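Monday, August

Second morning of the bench clear-out. Started at the window end again, which was a mistake, as everything from the window end went to the door end last time and has now come back. Kettle on first. Margaux's list says "bench, shelf, under bench, decide about cylinder". The last item is underlined.

Carried over from last entry: thread gauge still missing. Sinan says he put it back. I believe that he put it somewhere.

Rule for today, agreed over tea: anything without a label gets looked at once, by one person, who decides. If they can't decide it goes in the Lastemar crate with a tag on it and a name on the tag, so that in a year we know who to blame. The previous rule was that anything without a label went back on the shelf, and the shelf is how we got here.

Done before ten: the left-hand drawers. Taps and dies sorted into the Ternier cabinet, metric at the top, everything else below in a drawer marked EVERYTHING ELSE. Dried-up marker pens thrown out. One of them was mine and I had been using it for labels, so some of the labels on the lower shelf are more of a suggestion. Will redo them.

Then the cylinder. It has been on the inventory as "cylinder, blue" since before I started, and under "use" somebody has written "yes". It is a big matt thing, blue if you are standing at the window and grey if you have been asked to find it. It tapers, there is a rounded collar at the bottom, and I had been through the shelf sheet twice without finding anything it might belong to. Eusebio wanted it gone. Danica wanted it kept on the grounds that the last thing we threw away was the lid of something.

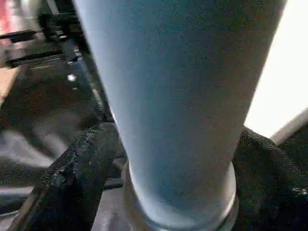
What we agreed about the cylinder

Keep, for now. Argument went as follows, set down so that we don't have to have it again in November.

Eusebio: it takes up the space of a decent vice. True, though we haven't got a decent vice to put there.

Danica: whatever it came off will turn up the week after it goes in the skip. She cited the lid. She will be citing the lid when we are all retired.

Sinan: narrow end down or narrow end up? We tried to settle this from the old shelf plan, which has it as a circle. Anything in a plan drawn from above is a circle. Wide end up it stays, as that is how it was standing and I would like at least one thing on this bench to match its own history.

Me: no opinion, but I was the one holding the tag. Tag now reads "CYLINDER, PALE BLUE. Ask Yesenia." Yesenia is away until next week and hasn't been told.

Underneath

This is the part worth writing down. Below the rim there are ridges running round it, several of them stacked, and they look a lot like a screw thread. That would make the collar question a thread question, and a thread question is one we could answer in a minute with the gauge. See above re gauge.

Without the gauge I went through the Jekon rings in the bottom drawer, the box that came with the old extraction kit. Offered up 3 of them by eye only. Two obviously far too small, one obviously meant for a dustbin. Didn't force anything. The note in the box lid from whoever had it last says DO NOT FORCE, in capitals, and then in smaller writing "any more".
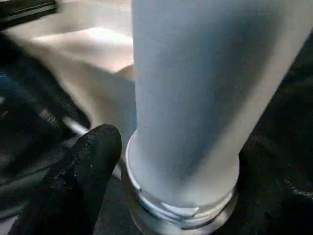 Danica's theory is that the thing was bought as part of a set and that the rest of the set is in the Pacheco store across the yard. (No relation to Eusebio, who is tired of being asked.) The store charges us 90 a quarter to keep things we can't remember, and they will not let us in without a list of what we are coming to fetch. I have sent them a list consisting of "things that may go with a pale blue cylinder". No reply so far.

Rest of the morning

Shelf wiped down. Under-bench boxes pulled forward, looked into, pushed back. I know the list says sort, but two of them are full of offcuts and the third is full of the bags that the offcuts used to be in. Margaux can cross it off or not as her conscience allows.

New shelf labels are printed, in a type size you can read from the door. The printer gave up in the middle of the batch and the last few are in my handwriting. If you see a box marked "CLOMPS", it is clamps.

Eusebio has moved the scrap bin next to the drill, where scrap comes from. Up to 20 minutes of discussion about this, all of it after he had done it.

Found while tidying: the good scissors, the bad scissors, one glove, the instructions for the heat sealer we gave away in spring. If anyone knows who we gave it to, they might like these. They are mostly in Danish.

To do

Gauge. Sinan to check his other coat.

Ring Pacheco again after lunch and ask for the man who picks up.

Redo lower shelf labels with a pen that works.

Measure the thread, or whatever those ridges are, once the gauge is back. Write the number on the tag and also in here, and also on the inventory in place of "yes".

Tell Yesenia about the tag.

4.15, addition. Sinan's other coat had a gauge in it. It is a feeler gauge. He is very pleased. Have put it in EVERYTHING ELSE.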